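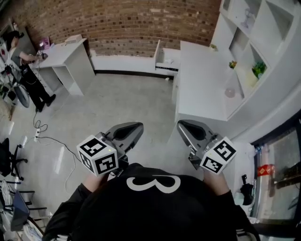 Zuletzt geändert: September, 21:40 Uhr

Ticket: Doppelseiten in Trula vertauscht, Lesefortschritt bei »Erker« springt zurück
Status: gelöst (Workaround), Korrektur für Punkt 2 offen
Betrifft: Trula auf Brelteo-Lesegeräten, Manga aus dem Pruvost-Katalog

Fehlerbeschreibung

Seit dem letzten Update von Trula zeigt die App Doppelseiten im Querformat in der falschen Reihenfolge an. Die rechte Seite steht links und umgekehrt. Einzelseiten im Hochformat sind nicht betroffen, dort wird korrekt von rechts nach links geblättert. Gemeldet wurde das Problem zuerst für die Reihe »Erker«, es tritt aber bei allen Titeln auf, die über Pruvost bezogen wurden. Selbst eingelesene CBZ-Dateien werden richtig dargestellt.

Dazu kommt ein zweiter Fehler: Wer einen Band im Querformat schließt und später wieder öffnet, landet mehrere Seiten vor der zuletzt gelesenen Stelle. Bei einem Nutzer sprang der Fortschritt bis zum Kapitelanfang zurück.

Umgebung beim Melder

Brelteo-Reader, Standardfirmware, WLAN-Abgleich an. Bibliothek mit 1.668 Kapiteln, davon der größte Teil lokal gespeichert. Leserichtung global auf »rechts nach links«. Keine Erweiterungen installiert.

Verlauf

Eintrag 1. Neustart des Geräts, Trula beendet und neu geöffnet. Keine Änderung.

Eintrag 2. Leserichtung auf »links nach rechts« gestellt. Die Doppelseiten stehen jetzt richtig, dafür blättern die Einzelseiten falsch herum. Für »Erker« unbrauchbar, weil dort Doppelseiten und Einzelseiten ständig wechseln. Wieder zurückgestellt.

Eintrag 3. Seitencache geleert. Beim ersten Öffnen danach war die Reihenfolge richtig, beim zweiten Öffnen wieder falsch. Der Fehler hängt also vermutlich an etwas, das beim Schließen geschrieben wird.

Eintrag 4. Ein Kapitel gelöscht und neu geladen. Gleiches Verhalten wie nach dem Leeren des Caches. 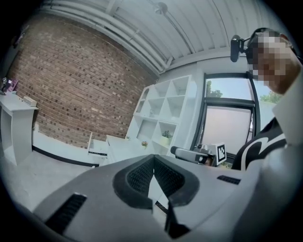 Hellgrauer Handgreifer mit schwarz gepolsterter Öffnung

Eintrag 5. Metadaten verglichen. Die Pruvost-Dateien bringen eine eigene Angabe zur Leserichtung mit. Trula liest sie beim Öffnen und wendet danach zusätzlich die globale Einstellung an. Im Querformat wird dadurch zweimal gespiegelt. Bei CBZ-Dateien ohne diese Angabe passiert das nicht.

Eintrag 6. Test mit ausgeschaltetem Abgleich. Die Reihenfolge bleibt falsch, aber der Lesefortschritt stimmt wieder. Damit sind es getrennte Fehler, das Ticket wird in Punkt 1 (Spiegelung) und Punkt 2 (Fortschritt) aufgeteilt.

Eintrag 7. Zu Punkt 2: Der Abgleich zählt eine Doppelseite als eine Seite, die App zählt sie als zwei. Bei einem Testkapitel mit vielen Doppelseiten stand die App auf Seite 70, der Server meldete Seite 50 zurück. Beim nächsten Öffnen gewinnt der Server.

Workaround für Punkt 1

In Trula die Reihe lange antippen, »Reiheneinstellungen« öffnen und die Leserichtung auf »aus Datei« setzen. Danach den Seitencache leeren und den Band neu öffnen. Die Einstellung muss für jede Reihe einzeln gesetzt werden. Die globale Leserichtung kann auf »rechts nach links« bleiben.

Der Melder hat das für »Erker« und eine weitere Reihe bestätigt. Auch nach mehrmaligem Schließen und Öffnen bleiben die Doppelseiten richtig.

Workaround für Punkt 2

Abgleich beim Lesen ausschalten oder das Gerät im Hochformat halten. Lesezeichen, die von Hand gesetzt werden, sind nicht betroffen. Ein bereits verlorener Fortschritt lässt sich nicht wiederherstellen.

Offen

Punkt 2 ist an die Entwicklung weitergegeben. Ein Termin steht noch nicht fest. Bitte keine neuen Tickets zu vertauschten Doppelseiten anlegen, solange der Workaround nicht ausprobiert wurde.

Kommentare

tuschefleck
Danke, »aus Datei« hat bei mir geholfen. Den Cache musste ich allerdings 2 Mal leeren, beim ersten Mal war die Panoramaseite im Auftaktkapitel noch vertauscht.

lesesessel
Bei mir auch im Hochformat, aber nur bei den Farbseiten am Bandanfang. Gehört das hierher?

Support
@lesesessel: Nein, bitte dafür ein eigenes Ticket mit Titel und Kapitel anlegen.

nachtzug_manga
Kann man die Einstellung irgendwie für alle Reihen auf einmal setzen? Ich habe am Sonntag angefangen und bin noch lange nicht durch.

Support
@nachtzug_manga: Zurzeit nicht. Der Wunsch ist notiert.

Diese Website verwendet Cookies, um Anmeldung und Ticketansicht zu ermöglichen. Einstellungen ändern | Alle akzeptieren

Kontakt | Impressum | Datenschutz | © Trula Support | Nach oben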